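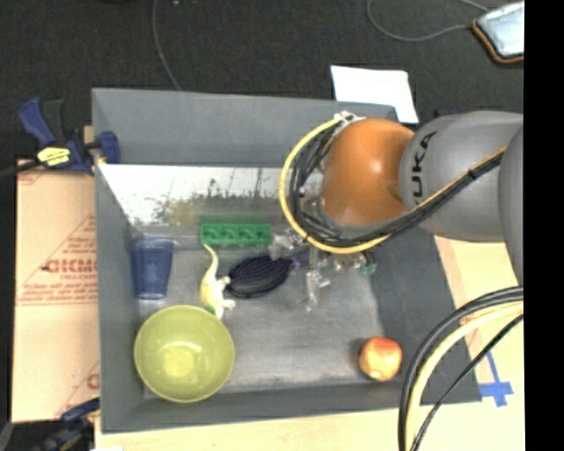

*Photo: Janaína Frota*

**Ticket 121: Smudges and yellow patch on the shiny side of the toy bin**
Opened by: Janaína Frota
Picked up by: Edit Dobos
Site: Leltthorpe
Status: open, waiting on a second cleaning

**Janaína, Nov 19, 2020**

Hi Edit, and thank you again for being so patient with me over the lid labels! I have another one for you, I'm afraid. It's the big gray bin we keep the toy blocks in. The bright strip just under the far wall has dark speckles all over it, and along the lower part there's a dull yellowish patch that I can't shift. I had a go with a damp cloth and a drop of dish soap this morning, then again after lunch with warmer water, and I think all I did was polish the good part. The floor of the bin is scuffed too, but I've made my peace with the floor. It's the patch I mind, since you see it every time you reach for that green block.

Is it something I can scrub, or will I scratch the shine off? I don't want to make it worse.

**Edit, same day, later**

Hello Janaína, always happy to hear from you, and please don't apologize. Please put the scrubbing pad away for now (I know you have one in the drawer, we all do). A shiny surface like that can go cloudy quickly and then you'll be looking at the cloud every day instead.

Could you try this for me?

1. Take the blocks out and wash them separately in soapy water. If they're grubby they'll only mark the bin again.
2. Lay a soft cloth soaked in warm water and white vinegar over the yellow part and leave it for 3 minutes.
3. Wipe it from the top down with a clean cloth, rinse, and dry it right away.

Then run your fingernail very gently over the patch. If you feel an edge, I'd suspect old tape glue, and we have the Jereck remover for that. If it's perfectly smooth it may be in the surface itself, and I'd sooner know before we throw anything stronger at it.

**Janaína, next morning**

Done! The speckles came away on the left side, much fainter in the middle. The patch is a little paler but still there, and yes, I can feel an edge at one end. The blocks came up beautifully, by the way, and are drying on a towel.

**Edit**

Glue, then, or I'll be very surprised. I'm sending over the remover and 2 soft cloths. Test it low down in a corner first, and leave the blocks out until the smell has gone.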